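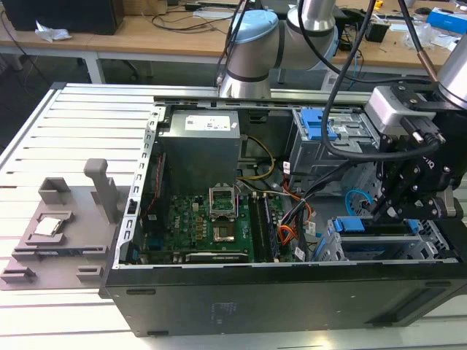 Surely the agent already knows all this, came the objection at the Brelton run in August, so why keep a register by hand at all? Take that question first. The discovery agent knows what answered on the network. The register has to know what exists. Those two sets overlap, and the talk is about the part where they don't.

Speaker notes, Monday, September 26, 2022
Title: Inventory drift in desktop fleets
Slot: 45 minutes including questions. Keep the reconciliation section whole and cut from the naming section if late.

Slide 1. Title
Say who the talk is for: people who own a hardware register and have inherited it from someone else. No product pitch. The tooling at Humitz is old and the method works with a spreadsheet.

Slide 2. Definitions
Record: one row in the register.
Asset: one physical machine with one tag.
Sighting: a dated observation of an asset, by agent or by a person with a scanner.
Drift: any field in the record that disagrees with the latest sighting.
Ask the room to hold on to the difference between a record and an asset. Most arguments about totals come from mixing the two.

Slide 3. The starting point
Register at Humitz held 1,309 desktop records at the start of the audit. Every record had a tag number. Not every record had a serial number, and for the older purchases the serial field held the order number. Mention that the finance export reads this field without checking it.
Don't show the whole table. It's unreadable past the third row of seats.

Slide 4. Sources of drift
Go through these at a steady pace:
Moves between floors logged by email only.
Parts swapped between two machines of the same model, with the tag staying on the case.
Motherboard replaced under warranty, so the board serial changes and the agent reports a new machine.
Disposal batch collected, paperwork filed a quarter later.
Tag applied to the removable side panel, and panels then exchanged on the bench.
The last one gets a laugh. Wait for it, then go on. A panel is a replaceable part. The tag goes on the chassis.

Slide 5. What the agent can't see
Machines in storage. Machines on the bench. Machines issued and never switched on. A tower with an open, empty CPU socket, as on the title slide, sends nothing to any server, and it's still an asset with a book value.
The register needs a status for this. At Humitz the status list was "active" and "retired", and everything in between was marked active. We added "bench" and "stock". We didn't add "unknown". An unknown is a task with an owner and a due date, and it belongs in the ticket queue.

Slide 6. Choice of key
Three candidates: tag number, system serial, board identifier.
The tag is ours, survives a board swap, and can be read by a person. It can also fall off.
The system serial is set by the manufacturer and printed on the case. After a board replacement it has to be written back into firmware, and technicians skip this step when the queue is long.
The board identifier is what the agent reports most reliably and what a repair changes most often.
Recommendation: tag as primary key, serial as a required second field, board identifier stored with a date and never used for matching alone.
Expect pushback from anyone running the Rinik agent with default settings. Defaults match on the board identifier. Changing this needs a maintenance window, and the first sync afterward will create duplicates. Merge them before the next sync, not after.

Slide 7. Reconciliation, step by step
1. Freeze the register. Read-only for everyone, including the person running the audit.
2. Export agent sightings from the last 90 days.
3. Match on tag, then on serial. Don't match on hostname.
4. Put everything unmatched into two lists: records without a sighting, sightings without a record.
5. Walk the floor with the first list, sorted by room.
6. Work the second list from a desk. It's mostly mistyped serials.
7. Unfreeze.
Result at Humitz: 84 records still had no sighting after step 3. Say clearly that this isn't a loss figure. It's the length of the walking list.
If asked about the length of the sighting window: a shorter one puts every machine on a leave-of-absence desk onto the list, and a longer one hides disposals.

Slide 8. Cost of a bench entry
The technician scans the tag when the case is opened and again when it's closed. The scan takes 15 seconds. Parts removed are entered against the donor tag, parts fitted against the receiving tag. Memory and drives only. We tried recording power supplies and stopped.
Show the form. The date field fills itself in. The location field doesn't, and this is still an open request.

Slide 9. Naming (cut if short of time)
Hostnames with a room number in them go stale at the first move. Fjeld, the second site, used department codes and then reorganized. Use the tag as the hostname and keep location in its own field.

Slide 10. Retention
Keep retired records. A retired tag is never reissued. Drives have their own record and their own destruction certificate, linked to the tag of the machine they came out of. If the link is missing, the certificate proves very little to an auditor.

Backup slides
Field list with types and lengths.
Sample merge of a duplicate pair.
The matching query. Font is small, so offer to send it.

Questions likely to come up
Laptops: same key, different window, outside the scope of this talk.
Monitors: not tracked individually at either site.
RFID: tested at Fjeld on one floor. Read rates under metal desks were poor. No figures to share yet.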